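## Hose bundle pulls tight when the wrist turns past 80 degrees

Asked by Keyvan Hassanpour, Feb 1, 2026

I have a KUKA arm in a shared workshop, picking mixed odds and ends out of a grey bin. The air hose and the signal cable run down the outside of the arm together. Past 80 degrees of wrist rotation the bundle goes taut and the controller stops on a torque fault. I've logged 2,389 picks and nearly every stop happens over the left wall. Longer hose, or a different route?
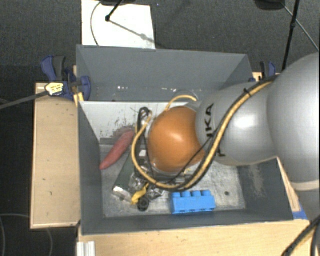

Moving the bin is possible but I would have to redo the calibration — I'd prefer to leave it clamped where it is.

### Shirin Salehi

Route first. A tie high on the forearm fixes the bundle there, so all the twist has to be taken up between that tie and the tool. Cut it, turn the wrist to both limits by hand jog, and mark where the hose wants to sit. Refit with a loose Velcro loop at that mark. Then set a software limit 2 degrees inside the point where it pulls.

Tidy the spare black cable as well. A loop near the tool will catch on something in the bin sooner or later.

### Pouran Vahidi

Had this on mine, longer hose fixed it. Jardine sell it by the metre.

### Shirin Salehi

Longer hose with the same tie gives you a bigger loop in the bin. Move the tie first.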